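Gripper pushes the can over instead of closing on it (two-arm sorting task)

Posted by Octavio Cusi, in Student Projects > Arms and Grippers
22nd December

We're a student club at Bestham and our end-of-term project is a can sorting task with two arms on a shared table. Each can starts on the bare wood between the arms and has to be picked up and set down upright in one of two clear plastic bins, flavour by flavour. We wrote the pick routine ourselves in November and it worked well enough with empty cans. With full ones it's a different story.

What happens is that the arm comes down to the right spot, the fingers start to close, and one finger touches before the other. The can slides a bit, then tips against the far finger. If the close speed is low it sometimes straightens up and we get the pick. If it's any faster the can goes over. We've had it fail on both arms, so I don't think it's one bad servo.

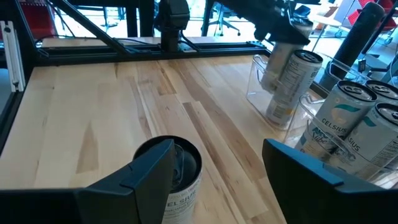 Bestham Robotics Club, Manipulation Team

The view from the wrist camera is what the pick routine works from. It finds the top of the can by looking for the dark rim, takes the centre of that, and lines up the gap between the fingers with it. As you can tell, the can is sitting a fair bit closer to the left finger. According to our numbers it should be in the middle.

Things we have tried so far:

Re-ran the camera calibration with the printed board. No change.
Swapped the finger pads for softer ones. The cans slide less but they still tip.
Dropped the close speed to the lowest setting. Better, but too slow for the time limit, which is 300 seconds for the full set.
Turned off the lights on one side of the room in case it was the rim detection. No difference that I could see.

The second thing is the bins. Once there are 3 cans in a bin, the arm bringing in the next one tends to clip the rim on the way in. I'd like to sort that out as well, but the tipping is the main problem. The rules say we can't fix anything to the cans or the table. We can change the fingers and the code.

Has anyone run into this? Our demo day is early next term and I'd rather not redo the whole pick routine.

Mirjam Dewulf
Accepted by the poster

I helped coach a team with nearly the same setup at Katier and we lost two weeks to this, so here's what I'd check.

First, your camera is on the wrist and it looks down the fingers at an angle. The rim you're detecting is at the top of the can. If your code converts that pixel position to a table position using the height of the table, the answer will be off by an amount that depends on how tall the can is. Your calibration board lies flat on the table, so the calibration can be perfect and the pick will still be wrong. Look for wherever you set the plane height and put in the height of the can top. With our cans that took care of most of the sideways error.

Second, check that the two fingers meet at the centre of the gripper. Close it slowly on nothing, and mark where the tips touch with a bit of masking tape on the bench. Then rotate the wrist half a turn and do it again. If the marks don't land in the same place, your tool centre is off and you need to put the offset in the config. On a printed gripper 2 mm is pretty normal and it's enough to knock a full can.

Third, grip lower. Students nearly always grab near the top because that's where the detection point is. A tall can pushed near the top will tip, and the same push down near the middle will only slide it. Bring the fingers down further before you close. You will need to watch the clearance to the bins on that side, because the knuckles of the gripper are wider than the tips.

For the bins, don't travel in at an angle. Go to a point straight above the slot, some 4 cm clear of the rim with the bottom of the can, and come down vertically. Fill the far side of the bin first so the arm isn't reaching over cans that are already in. That was the whole fix for us.

I'd do them in that order and change one thing at a time.

Cor Van der Linden

Probably the servos. We had cheap ones and they were all over the place. Try a different brand.

Seul-gi Yeon

Agree with Mirjam on the height. One thing to add: if you have a compliance or current limit setting on the gripper, you can close until the first finger touches, stop, shift the wrist a few millimetres toward that side, and then finish closing. It's about ten lines of code and it covers you when the detection is a bit out. It costs a second or so per can, so time it against your limit first.

Also have a look at the cable on the moving arm. Ours was pulling the wrist slightly to one side whenever the arm was stretched right out, and we only noticed when we compared picks close in with picks at the far end of the table.

Octavio Cusi

Thanks all. It was the plane height, we had it at zero. With that corrected the can comes up nearly centred. We also found a small offset on one gripper with the tape test. Still working on the vertical approach for the bins, will post the code when it's tidy.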